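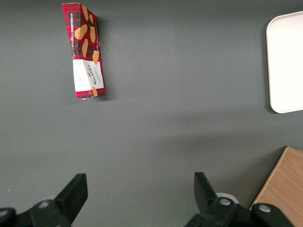
Sunday, 14:20. Shortbread shelf trial, second batch, Maltness flour

Dough mixed to the same ratio as last time (butter, sugar, flour by weight). Only change is the flour. Lindwood milled coarser than we expected and the first batch crumbled at the cut, so this one uses the Maltness soft white, sifted once.

Dough weight after mixing 261 g. Rested in the fridge for 60 min, rolled between two guides, cut into fingers, docked with the fork. Should have docked before cutting – the end pieces spread under the tines and had to be squared up with the scraper.

Oven set to 325 F. Probe on the middle rack read low for the first part of the bake, then held. Turned the tray once at the halfway point. Back row still browned first. Same pattern as batch one, so I am blaming the oven and leaving the recipe alone.

Cooled on the rack to room temperature before bagging. Two bags, one with a desiccant pack and one without, both heat sealed. Seal on the second bag had a crease near the corner. Resealed 2 mm further in and squeezed it by hand, no leak heard.

Snap test: clean break on the Maltness fingers, few crumbs. Batch one left a pile. Taste is flatter, probably the salt. I weighed it on the large scale, and that scale is not to be trusted below a gram. Use the Negash balance next time.

Water activity meter is still at Kinbridge for calibration, so no reading for day zero. Set aside three fingers in the screw-top jar, labeled, to measure when it comes back. That number will be late and should be marked as such in the table.

To do: salt on the small balance, dock first, second probe at the back of the oven. Open both bags in May.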